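Grip force fault on the cloth cell, anyone else?
Gripper faults and safety – 9 replies

plomeck_shift
Posting for our site in Mirammont. We have an arm sorting garments, with the Varela controller and two-finger gripper. In July it started reporting "part held" with nothing between the fingers. Cleared it, came back. Then last week it closed at full force when the setting was low. A colleague had his glove near it. No injury, but I've locked the cell out until I understand it. 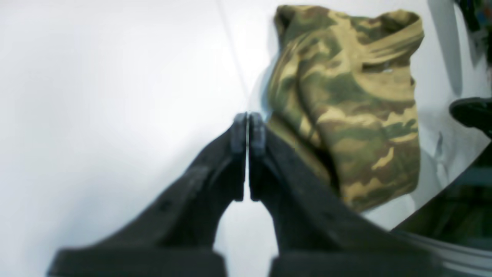
The supplier says recalibrate. We have, 3 times. The log shows code 505 each time and the manual skips from 293 to the appendix, so that's a great help.

tinshed
Recalibrate is what they say when they haven't read your message. Which firmware?

plomeck_shift
Whatever it shipped with. They won't tell me what the newer one changes.
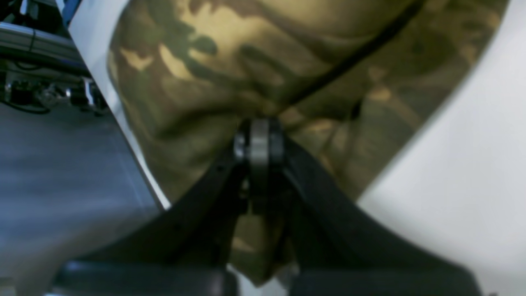

I'm not loading an update on trust when the last one moved the force limits without a word. If they can't say what's different, I'd sooner leave it locked out.

oldfitter
Bit harsh. We've run the same gripper at Prillen on stiff parts and never had a false hold. I'd look at your cloth before blaming the box.

plomeck_shift
It was sold to us for cloth.

tinshed
Quite. And a "held" signal worked out from motor current is a guess, whatever the brochure says.

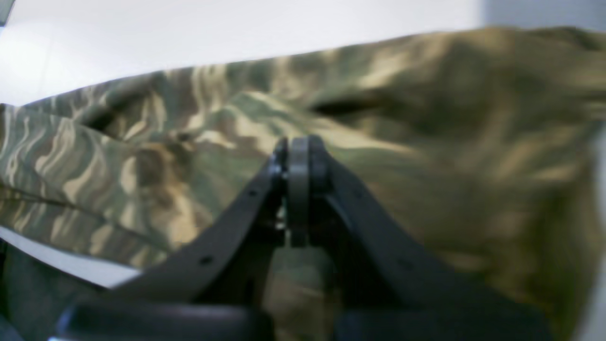 The force fault worries me far more than the false hold. A missed garment costs you a cycle, a wrong force limit costs somebody a finger. With camouflage stuff bunched up and creased right where the fingers meet, I can see how the current reading might wander. I can't see how that changes a limit you typed in. Those are two faults and the supplier is treating them as one.

oldfitter
Or one bad cable upsetting both. Seen it before. Swap it first, it's cheap.

tinshed
Maybe. I'd want the log to show a dropout before I believed it – does it?

plomeck_shift
No dropouts logged. Then again, it logged a good hold on thin air, so I don't put much weight on that.

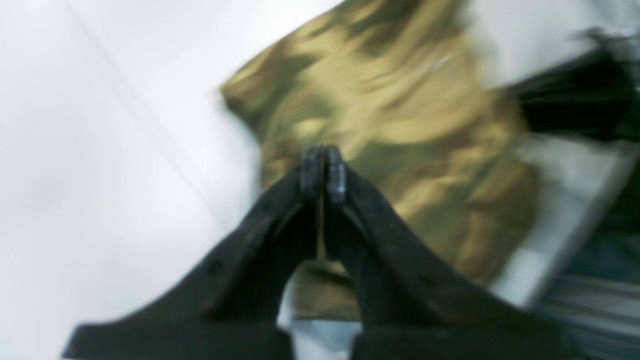 Ronaldo Lopes
Don't swap anything yet. Save the settings and the full log first, then read the force limit back from the controller after a cold start. If it differs from what you entered, you have something they can't wave away.

plomeck_shift
Will do that tomorrow, with the guard shut. Cable after.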